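Irngate Laptop Loans Now Come With a Mouse and Pad

March 2022

Residents who borrow a laptop through the Irngate home computer loan program will now get a mouse and a mouse pad along with it. The change applies to every new loan and can be requested for loans already in progress.

The program is run by Festell, the reuse nonprofit on Kneath Street, and has been lending refurbished laptops to households in Irngate since the fall of 2019. It made 914 loans last year. Until this spring, borrowers received the laptop and its charger in a padded sleeve, and anyone who wanted a mouse had to bring one from home or buy one.

Program manager Carys Foulkes said the most common question at the return desk was whether a mouse was available.

"People were filling out job applications and tax forms on a touchpad for the first time," Foulkes said. "Plenty of them managed fine. But a lot of our borrowers learned on a desktop computer and they wanted a mouse. We heard it from older borrowers mostly, and from parents whose kids had been using one at school."

A survey that went out with the December newsletter asked borrowers what they would add to the loan if they could add one thing. A mouse came first, ahead of a printer and a longer loan period. Festell placed its order in the new year.

The kits are being put together at the Kneath Street building, where a table has been covered in brown paper and marked off into squares with blue tape. Items go down on the squares so they can be compared with the loan sheet before anything is put in a bag. 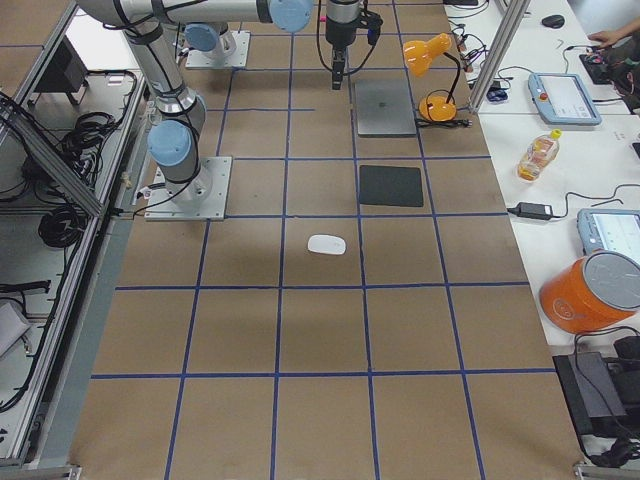

A closed laptop, a black mouse pad and a white mouse on the marked table at Kneath Street.

Bhupendra Nishad, who looks after equipment for the program, said the squares came out of a problem with returns. Under the old system, the contents of a returned bag were tipped into a plastic tray and checked from there, and small parts went missing under larger ones. Chargers were matched to the wrong laptops often enough that Festell began labeling both ends of the cord.

"With the tape you put one thing in one square and you can see it," Nishad said. "If a square that should have something in it is bare, you stop and find out why. The paper gets changed when it's too scuffed to write on."

The brown paper also protects the laptop lids. Several machines donated in the first year picked up scratches from the old steel benches, Nishad said, and lids are expensive to replace on some models.

Each kit is checked in the same order. The laptop is charged, started, updated and wiped of any files left by the last borrower. It is then shut down, closed and wiped with a cloth. The mouse is tested on the pad that will go out with it. Nishad said a mouse that behaves well on a bare table can skip on a worn pad, so the two are now kept together and carry the same kit number.
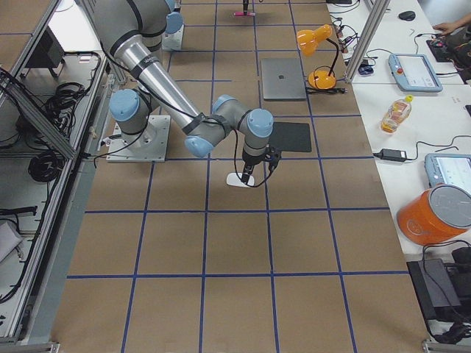

Mice that fail the test are set aside for parts or sent to the county electronics drop-off. Borrowers are asked not to throw one away at home, even if it has stopped working. A replacement is free for the first failure, and the old one has to be turned in at the desk.

Festell looked at wireless and wired models before ordering, and will stock both. Wireless is the default. A borrower can ask for a wired mouse when reserving, and Foulkes said those are a good choice for homes with small children or for anyone who doesn't want to deal with batteries. Left-handed borrowers can use either type. The desk will switch the buttons in the laptop's settings on request, and a printed card in the sleeve shows how to switch them back.

The cost of the added equipment is being covered by a grant from the Vuven Fund, a local foundation that has supported the program before. Festell did not give the full amount of the grant but said it pays for the mice, the pads and a supply of batteries through the end of the year. There is no added charge to borrowers, and the loan itself remains free.

The basic rules have not changed. A loan runs for 6 weeks and can be renewed 3 times if no one is waiting for a machine. Borrowers must be adults who live in Irngate or attend classes there, and need to show one form of ID with a current address. There are no late fees. A household that keeps a laptop more than 33 days past its due date without getting in touch will have its account put on hold until the kit is returned.

A missing mouse or pad will not hold up a return. The borrower will be asked to look for it and bring it in later, and the laptop will be checked in as usual. Foulkes said the program did not want anyone holding on to a laptop out of worry over a lost pad.

Current borrowers who want a mouse before their loan is up can stop at the desk with their loan slip. They do not need to bring the laptop unless they want the settings changed. Supplies are limited at first, and people starting a new loan will be served ahead of those asking for an add-on.

Festell is also taking donations of used equipment. Laptops should be less than eight years old and should power on. Donors do not need to erase the drive, but are encouraged to sign out of their accounts and copy anything they want to keep. The program can use working mice of any color, with or without batteries. Mouse pads are accepted if they are clean and lie flat – pads with wrist rests are not needed at this time.

Items can be left at the side entrance on Kneath Street during desk hours. Donors who want a receipt should bring the equipment inside.

Desk hours are 10 a.m. to 5 p.m. on weekdays. Reservations can be made in person or by phone, and the desk will call when a kit is ready for pickup. Anyone who can't get to Kneath Street can ask for delivery within town limits when making the reservation. Deliveries go out twice a month.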